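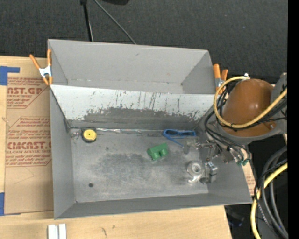
Clearing out a mixed bin - notes for the Sodlow evening, November

Start once people have sat down. Thank Sosina Kahsay for the room.

Say who I am and that I've run the lost and found at Durka for a while. Most of what comes in is small and nobody's in particular. It ends up in a bin.

Main point: empty the bin before it's full. When there are only a few things on the floor of it, you can name every one or admit you can't. Sunglasses with blue frames, easy. A green block with notches in it, could be a toy, could be part of something. A scrap of something clear and crinkled in the corner - look at it before you throw it out.

PAUSE. Ask who has a drawer like this at home.

Two compartments. Things to sort go in the front, and the back stays empty until you start. As you decide on a thing, it moves to the back. At the end the front is bare and you stop. We tried labels for a month and went back to this.

Shiny things: pick them up and turn them over. Silver and clear pieces look alike lying down. Kalkidan Degefa once held a metal part for a season and it belonged to our own door. (Keep this short.)

Round things roll into corners. Check the corners first.

On the bin itself - scuffs are fine. Ours are scratched on the slope and rubbed gray on the floor and they work as well as ever. Don't spend money here. Wipe the floor, look at the seam, done.

Numbers, if asked: 109 items logged last season, 2 still waiting for an owner. Zlatko Lazarević has the log.

Glasses get their own pouch once they leave the bin. Lenses scratch.

Skip the part on shelving if it's past 8:30.

Questions. Desta Asfaw will ask about keys. Keys go to the front desk the same day.

Related talks
Shelves that stay clear - Gizella Kozma
What to do with single gloves
The Yilma cupboard, one year on
Moving the Lullness storeroom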